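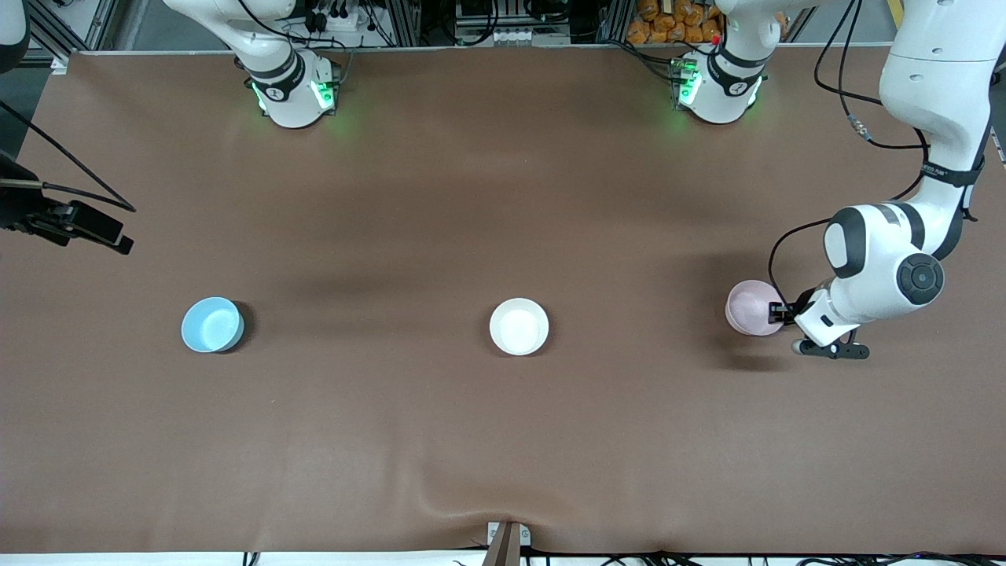 Portion size studies get quoted with far more confidence than they deserve, and the bowl effect is the one you will hear most. The claim is that people serve themselves more from a bigger bowl without noticing. Fine, maybe. Now look at how bowls differ in ordinary life. A light blue one, a white one and a pale pink one on a brown tabletop already give you three colors, and the white one looks slightly larger, which may or may not mean that it is. If a study changes the size and the color together, you can't say which one did the work. Ask this of every paper on the list.

The Orkarby study had 300 people and six conditions. Divide before you are impressed. It also measured what people served, then talked in the summary about what they ate - those are separate things.

The Rindel follow-up had 597 sign-ups and reports on 92 of them. I have read the methods section twice and still can't find out where the rest went. Sitompul defends the result on the grounds that the effect was large. Small leftover groups produce large effects all the time.

For next class: read the Preltthorpe paper, tables first, abstract last. Write down what was measured and who dropped out. One page is plenty.

Yoga Siregar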